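Paddale dining table: a review after one summer

Roman Sowa
3 min read

We bought the Paddale in August to replace a table that had belonged to my wife's parents and had started to wobble past fixing. The Paddale is the middle size in the Bielecka range. It seats six, and it comes with a light wood top and a clear gloss finish. There is a matte version for the same money, but the shop had a long wait on it and we didn't want to eat off our laps until winter.

Delivery was one flat box and one long one. Two people can carry them up a flight of stairs if neither is in a hurry. Assembly took the two of us most of an evening. The legs bolt to a frame under the top, and the bolts go into metal inserts, so you can take it apart again without chewing up the holes. The instructions have one mistake. Step 6 shows the short bolts where the long ones belong. If a bolt turns and never gets tight, that is why.

Once built, it is solid. I can lean on a corner with my full weight and nothing moves. The feet adjust by hand, and our floor slopes enough that I needed two of them. My only complaint about the frame is the rail along each long side, which sits low. Tall people with chairs that have thick seats will knock their knees on it.

The finish is what I get asked about. It wipes clean with a damp cloth, and coffee left overnight came off without a ring. I have been using the Sirnurex cleaner that the shop sells with it, and plain dish soap does the same job. Fingerprints show, mostly in the evening with the lamp on.

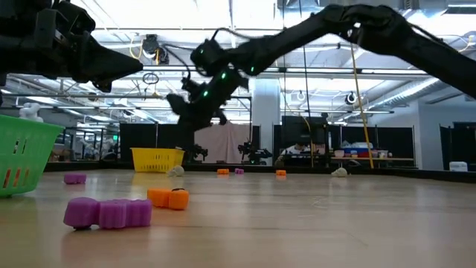 Gloss does throw light back at you. With a window on one side we pull the blind at breakfast for part of the year. It also shows fine scratches when you look across it at a low angle. I put felt under anything heavy that gets slid around, and so far I have one mark I can feel with a fingernail, from a ceramic pot.

Before this I looked at the Porik, which is cheaper by 400 and has a thinner top. I sat at one in the store and it bounced when I wrote on it. For eating only, it would probably do. We use ours for bills, homework and sewing as well, and I would pay the difference again.

If you can wait for matte, wait for matte. Otherwise I have no regrets about this one — just measure your chairs first.

Contact | Copyright Roman Sowa | Back to top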